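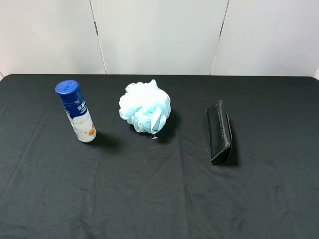 *Flasche, Netzschwamm, Brillenetui auf schwarzem Tischtuch.*

**Thema: Kulturbeutel, Kleinteile – was kommt wohin?**

**kmowat**
Ich packe für zwei Wochen Gradirgate neu und habe nur den kleinen Beutel mit 2 Litern. Strittig sind die drei Teile oben. Der Schwamm ist leicht, nimmt aber mehr Volumen ein als die Flasche. Zusammendrücken geht, nur springt er beim Öffnen wieder auf.

**Strachan_N**
Schwamm an der Kordel außen an den Beutel hängen. Im Beutel trocknet er nicht, und nach drei Tagen riecht alles danach. Das Etui gehört gar nicht zu den Waschsachen.

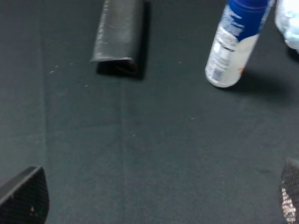

Bei Etuis entscheidet ohnehin die Steifigkeit. Ein weiches wird zwischen Flaschen gequetscht, die Bügel verbiegen. Meines liegt seit Jahren im Deckelfach, Öffnung nach oben.

**pylyp_y**
Widerspruch beim Schwamm. Außen sammelt er Staub und Fusseln. Ich nehme einen Netzbeutel von Clavov, 40 g, der kommt innen obenauf. Flasche stehend an die Wand, Kappe nach oben, dazu ein Gummiband um die Kappe.

**kmowat**
Gummiband hält bei glatten Kappen nicht, schon probiert. Umfüllen wäre eine Option. 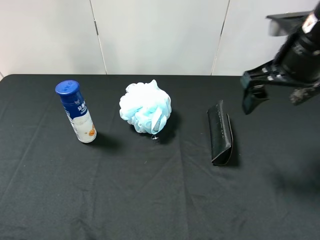 Dann fehlt mir allerdings das Etikett, und bei zwei ähnlichen Fläschchen greife ich morgens zum falschen. Das Gesamtgewicht liegt jetzt bei 1490 g, Ziel waren 700 g. Der Beutel selbst ist leider schwer.

**Strachan_N**
Dann ist der Beutel das Problem und nicht der Schwamm. Beim Umfüllen hilft Klebeband mit Beschriftung.

**D_Gillies**
Schwamm zu Hause lassen, Waschlappen einpacken. Trocknet schneller, lässt sich falten.

**pylyp_y**
Waschlappen trocknet bei mir langsamer. Kommt auf den Stoff an – Frottee sicher nicht.

**kmowat**
Stand jetzt: Etui ins Deckelfach, Flasche in einen Zipbeutel, Schwamm in ein Netz. Den Beutel tausche ich vor der Abreise im April noch aus.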